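Budget for the Whole Cell

By Signe Lund, Grasutham

Requests for automation equipment tend to arrive at our planning office as a single line: two arms, one price. The request from Kultadow last September was of this kind. It left out the enclosure, the mounting rail, the spare gripper fingers and the hours of the people who keep such a cell running.
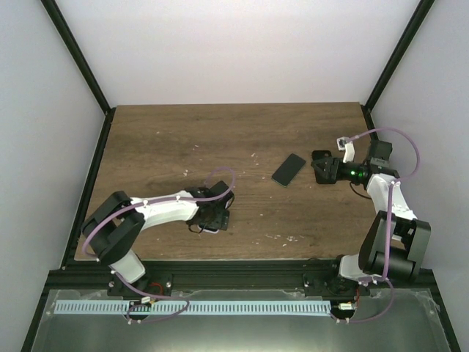
A purchase of this size should be judged over its working life. Weidong Hou, who reviewed the Kultadow file, found 9 cost items missing from it. The largest was staff time. Handling phones and their cases is fine work, and every change of product means new setup and new trials — a cost that returns each year and belongs in the operating budget.

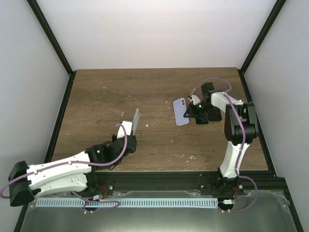
Cable wear, cleaning and replacement parts deserve a line of their own as well. Zastville now sets aside $1,681 per cell for these, and its managers no longer come back midyear to ask for more. I would urge other sites to adopt the same practice before the next round opens, and to return any request that names only the arms.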